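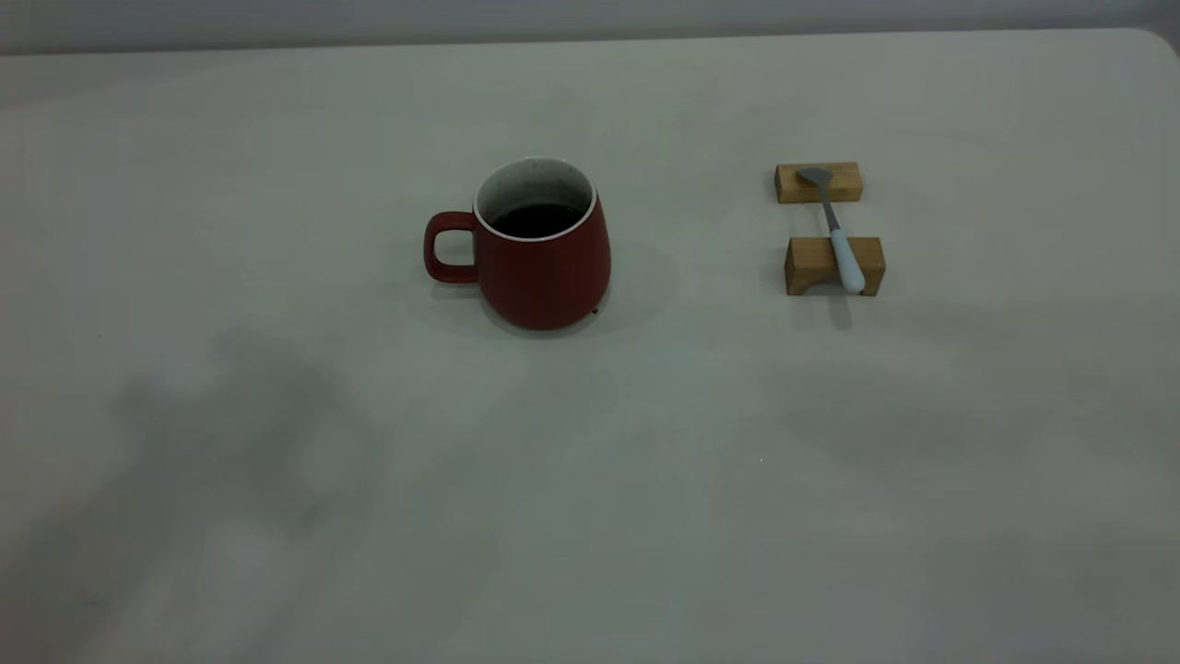

I've wanted to write about people who care too much about coffee for as long as I've had this column, and I finally found the right one. Fitzgerald Baptiste runs the tasting room at Drola, the little coffee and kitchenware shop up on Van Dijk Street, and he agreed to give me a morning in May as long as I promised to drink what I was handed. Easy promise! He takes his black and so, that morning, did I. The dark red mug on his big pale table, whitish at the rim, with a squarish handle you can get hold of properly, is the kind he likes best, and we spent the first half hour on mugs before we got anywhere near beans.

"Everybody wants to talk about the grinder," he told me. "Fine, I'll talk about the grinder. But you hold the mug. You put your mouth on it every single morning, and you got it free from a bank."

I did get mine free from a bank. I didn't say so.

What he looks for, he says, is a shape that comes in a little toward the top. A wide open cup lets the smell go everywhere, and he'd like it to go up his nose. He also likes a pale inside. "I want to see the coffee. If the inside is black too, I'm looking down a well." The outside can be any color you please, and he's got strong feelings about red, mostly because his grandmother's kitchen was red from the kettle to the curtains and he learned to drink coffee in it when he was far too young.

Fitzgerald came to all this sideways. He sold flooring for years, for a company called Tralau that he still speaks of pretty fondly, and he used to drive between customers with a thermos on the passenger seat. One day he stopped at a diner outside Clestell where the owner roasted her own beans in the back, and he had a cup so good he sat in the parking lot afterward and missed his next appointment. He went back the following week, and the one after that, and pretty soon he was asking if he could sweep up in exchange for lessons.

"She said no," he told me, laughing. "She said she had a broom and she knew how to use it. But she let me stand there and watch, and if I asked a good question she'd answer it. If I asked a bad one she turned the fan on."

When Drola was looking for somebody to run tastings, he put on his flooring salesman's jacket and talked them into it. He's kept a notebook of every coffee he's tried since he started there, and he was on number 202 the day I visited. I asked to see the entries and he let me flip through. They're wonderful, and not very technical. One just reads "raisins, wet rope." Another says "my uncle's truck," and when I asked if that was good or bad he thought about it for a while and said it depended on the truck.

So how does he make it at home? I was ready for a lecture, but his method is pretty relaxed. He heats 300 grams of water, puts his coffee in a plain paper filter, pours slowly, and goes off to feed the cat. The one thing he's fussy about is waiting. He lets the mug sit for 10 minutes before he takes a real drink, and he thinks most of us are gulping at a temperature where we can't taste much at all.

"Hot is a feeling, it's not a flavor," he said. "Let it calm down. Then you'll find out what you bought."

I asked him about milk (I had to, I'm a milk person, and I was missing it). He wasn't snobby about it. He said he'd had customers apologize to him for using cream, grown adults whispering it over the counter, and it makes him sad. His only request is that you take one sip before you pour. "One! Then do what you want. Put a marshmallow in it, I won't call anybody."

We talked about stirring, too, and about tables, which he says ought to be light and plain so a spill shows up right away and gets wiped. He teaches his tastings standing at one. People loosen up when there's nothing between them and the cups, he says, and the shy ones start reaching in after a while. His oldest regular is past 70 and comes mainly to disagree with him. She has never once tasted the fruit that's printed on the bag, and she lets the room know it.

"I love her," Fitzgerald said. "She tastes coffee. She says, 'It's coffee, Fitz.' And I write it down in the book, because that's a tasting note as well."

Before I left I asked what he'd tell someone starting out with almost no money to spend. He said to buy smaller bags and finish them, to rinse the paper filter, and to pick one mug and stick with it for a month so the coffee is the only thing changing. Then he asked what mine was like, and I had to tell him about the bank.

He went and topped up my cup.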